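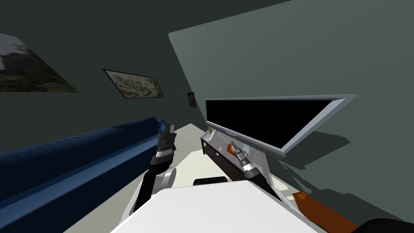 Decorating rules of thumb are short sayings used to decide how a room in a house should be painted, furnished and hung. They include the advice to hang pictures at eye level, to make artwork two-thirds the width of the furniture under it, to keep dark paint out of small rooms, and to use one bright color sparingly against a quiet background. The sayings appear in magazines, in store leaflets and on real estate sites, usually without a source. Many are repeated as if they had been tested. Few have been, and those that have been tested rarely come out as firmly as they are stated.

The rules are sometimes called principles or laws of interior design. Both words overstate the case. A closer comparison is with rules about what may be worn with brown shoes.

Origins

Most accounts of the subject give the rules an old and respectable pedigree. The two-thirds rule in particular is often traced to the golden ratio, and through it to ancient Greek building. The link is weak. Two-thirds and the golden ratio are different numbers, and claims that Greek architects set out to use the golden ratio in their temples depend heavily on where the person measuring decides to put the tape. Books of household advice printed in the nineteenth century do talk about proportion, but they mostly do so in general terms, telling the reader to avoid anything mean or crowded.

A more modest origin seems likely for several of the rules. Eye-level hanging is a working habit of galleries, where visitors stand and walk, and where a shared center line lets a crew hang a long wall quickly without arguing over each work. It was carried into homes with little thought for the fact that people in a living room are mostly sitting down.

The one-bright-color rule has the look of a sales idea. A store that can't persuade a customer to replace a couch may still persuade her to buy a cushion, a lamp or a vase, and a rule that says every room needs an accent is a convenient thing for that store to print. It would be unfair to say that stores made it up. Painters had long known that a small warm patch stands out against a cool, dull field. What stores added was the word "needs". 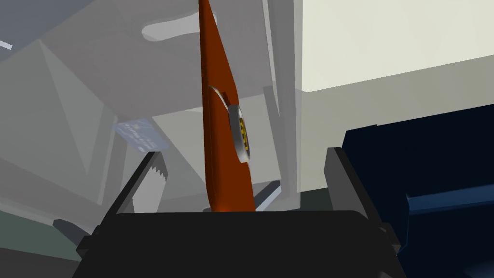
Folasade Ekpo
Contributing editor, house and home entries

The accent color rule

In its usual form the rule says that a room should have a main color, a second color and a small amount of a third, stronger one. The shares are often given as percentages, and the percentages are where the trouble starts. It is rarely said what they are percentages of. If the measure is wall area, then a red rug doesn't count. If it is everything that can be seen from the doorway, the figure changes as soon as somebody walks in. If it is everything in the room, then the ceiling swamps the result.

Defenders answer that the numbers are only a guide. That may be so, but a guide that can't be checked, even loosely, gives little guidance. A decorator who likes a room can nearly always find a way to make its colors fit the shares, and a decorator who dislikes it can find a way to make them fail.

What can be said for the rule is narrower. Strong contrast draws the eye. Orange and blue are commonly treated as opposites on the color wheel used by painters, and an orange object in a bluish or greenish room will be noticed early. Whether being noticed is good for the room is a separate matter, and it depends on the object.

The dark wall rule

The claim that dark walls make a room look smaller is probably the best known of all. It has been studied more than the others, though mostly in laboratories and with pictures of rooms, or with empty boxes standing in for rooms. The general run of that work gives some support to the idea that lighter surfaces make a space seem larger or higher, with the ceiling often having more effect than the walls. The differences tend to be small. They also say little about furnished rooms at night, when lamps, windows and televisions do most of the work.

Decorators now hold two opposite views on the matter. The older one says never to paint a small room dark. The newer one says that dark paint hides the corners and so makes a small room feel bigger. Both are stated with complete confidence, often in the same magazine a few pages apart.

The Mevberg survey

The figure most often quoted in support of the older view comes from Mevberg, a paint maker. It asked 1133 customers to look at color cards and say which would make a bedroom feel roomier, and most of them picked a pale one. The result is regularly passed on as proof that pale paint makes bedrooms roomier. It shows that people had heard the rule. None of the customers was shown a bedroom, and the company hasn't released the wording of its questions.

A smaller and better exercise was carried out by Dradier, a firm that prepares houses for sale. Its staff measured 47 living rooms, asked visitors to guess the length of the longest wall, and then compared the guesses with the tape. Guesses were poor in light rooms and in dark ones. The amount of furniture appeared to matter more than the paint, and long, narrow rooms threw people off whatever the color. Dradier didn't choose its rooms at random and doesn't claim to have settled anything. Its report is quoted less often than Mevberg's, perhaps for that reason.

The eye-level rule

Hanging advice usually gives a single height for the center of a picture, the same in every room. The obvious objection is that eyes are found at different heights. A second objection, made less often, is that the rule covers one picture and says nothing useful about two. When one picture is hung over another, either the center of the pair goes at eye level, in which case neither picture is there, or one picture obeys the rule and the other breaks it. Handbooks differ on which is correct, and several give both answers without seeming to notice.

Over a couch the rule is normally dropped in favor of a different one, that the picture should hang a hand's width or two above the back. The two rules can give quite different heights on the same wall. Writers who recommend both tend to say that the reader should trust his or her eye, and this leaves it unclear what the rules were for.
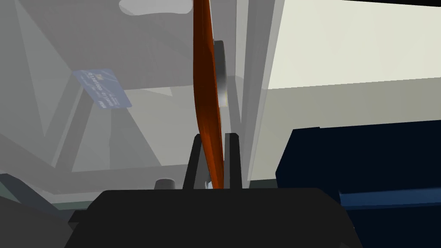 Ladi Okeke: The entry is too hard on the hanging rule. I have put up pictures in rented apartments for years and people freeze in front of a bare wall with a hammer in their hand. Give them a height and they hang the thing. If it looks wrong they move it down a little, and now they have one extra hole and a picture on the wall. Without a rule they leave it leaning on the floor until they move out. I don't care whether it was tested.

The point is a fair one and is made in other forms elsewhere. A rule may be useful as a way to get started even if it is false as a statement about how people see. The difficulty is that the rules are seldom offered in that spirit. The same height that helps a nervous tenant is used to tell somebody else that a wall she has liked for 20 years is wrong.

There is also the question of who profits. A tenant given a height for a nail has been sold nothing. Advice on paint and accents almost always leads toward a purchase, and deserves a colder reading.

Regional and market differences

Supporters of the rules often describe them as universal. Catalogs suggest otherwise. The furniture chain Acuña prints separate room guides for its different markets, and the guides disagree on six of the rules discussed in the trade, including whether a couch may touch the wall and whether the television should be the first thing seen from the door. The lamp maker Dakano goes further and leaves proportions out of its leaflets altogether. Its customers are told to sit where they usually sit and see whether the bulb shines in their eyes.

It has been argued that these are surface differences and that a shared sense of balance lies underneath. This could be true. It hasn't been shown, and the argument is usually made by pointing at rooms the speaker already admires.
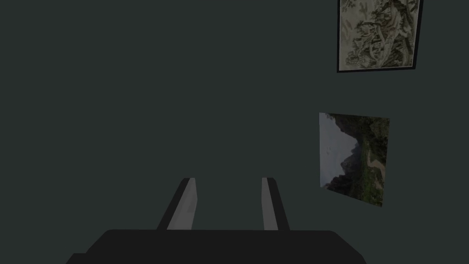

Folasade Ekpo

Blank space

A late addition to the list is the rule that part of every wall must be left bare, so that the eye can rest. The phrase is hard to pin down. Eyes move constantly when a person is awake, over plain surfaces as well as busy ones, and no writer on decorating appears to have said what a rested eye would do differently afterward. As a description of taste the rule is plain enough: a good many people at present like large, plain stretches of wall. People in other periods did not, and covered theirs from the chair rail to the ceiling. They left behind no complaints of tired eyes that can be blamed on the wallpaper.

The rule also runs against the older warning that one or two small pictures on a large wall look lost. A householder who follows the first piece of advice will often break the second. Some recent guides deal with the conflict by saying that the blank area should be "deliberate". A wall can't be inspected for this.

Standing of the rules

Among people who decorate for a living, opinion is mixed. Some teach the rules to beginners and stop mentioning them after the first few jobs. Others use them mainly in talking to clients, who are said to be easier to persuade by a rule than by a preference. Very few say they measure.

Some rules commonly listed with the others do rest on plain physical facts and shouldn't be lumped in with them. A walkway has to be wide enough to walk through. A drawer needs room to open. A rug that slides is a danger on a smooth floor, and paint that looks one color under a store's lights may look like another at four in the afternoon at home. These can be checked by anybody, and they tend to get less space in print than the golden ratio.

See also: Color wheel; Gallery hanging; Golden ratio; Household advice books; Wallpaper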